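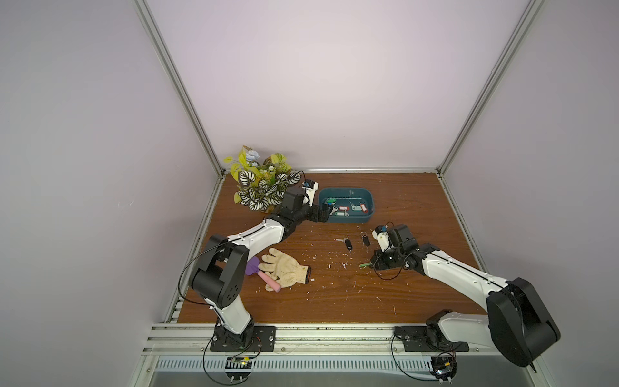 Both arms on the key sorting job, green tag in the right gripper.

Search the notebook Type and press enter

11th May

Right, writing this up while it's still fresh, before I convince myself it was nothing. The right arm on the Pududdale cell faulted twice today with a tag in its jaws, and the second time it let go on its own when I acknowledged the fault. Only a plastic key tag, so no harm done, but it is NOT meant to do that. The whole point of the hold setting is that the jaws stay put until someone tells them otherwise.

The job was the usual one, keys and tags off the table and into the teal tray, left arm working over the tray and right arm doing the fetching. I'd left the glove, the plant and the rest of the clutter where they were so the runs would match what we did in February. First fault was on run 1251. The right arm closed on a tag, started to lift, and stopped dead a little way off the wood. Error on the screen was "grip current high", code 70. I hadn't seen a 70 on that side before (the left one used to throw them all the time until we changed its finger pads, so I went straight to the finger pads, of course I did). Pads looked fine. Cleared it, carried on, felt pleased with myself.

Second one came a good while later, same code, and that's when I pressed acknowledge and heard the tag hit the table. My hand was outside the cell, thankfully, but I'd been just about to reach in and I don't love that at all!

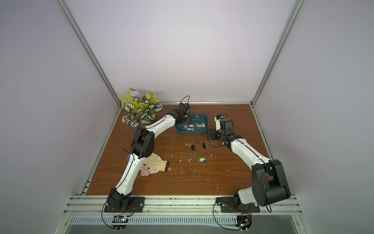 Right gripper beside the tray, green tag out on the table.

Things I tried afterwards, in no sensible order. Swapped the green tag for a blue one: ran clean, but only for a short while, so I wouldn't lean on it. Turned the grip force down a notch: no 70, though it started fumbling the car key fob, so I put it back. Wiggled the cable at the right wrist with the arm parked and power off to the motors, watching the current reading. It jumped. Not every time, but it jumped, and it did it more when the loop was pulled towards the gripper. My money is on the connector there. The Devano cable has been bent round that wrist for a long time now.

That explains the 70 but it does not explain the drop. I rang Daniyal Mohmand and he thinks the Quintero update reset the release option, so acknowledging a fault also sends the gripper home. I looked and yes, the box is ticked on the right arm and not on the left. I didn't tick it. He says he didn't either. I've unticked it and tested with a deliberate stop while holding a tag, and it held through the acknowledge. Did it again with the fob, held again.

So for anyone using the cell before I'm back on it:

Don't reach in after a 70, even if the arm looks parked. Stop button first, then hands.
Check the release box on both arms at start-up, and write down what you find.
Leave the grip force alone please.

Spare cable is in the Enent drawer, or it was. I'll fit it tomorrow if it's the right length, and rerun the whole lot from 1251. Also need to brush the table down, there are white bits all over it and I keep mistaking them for chipped tag.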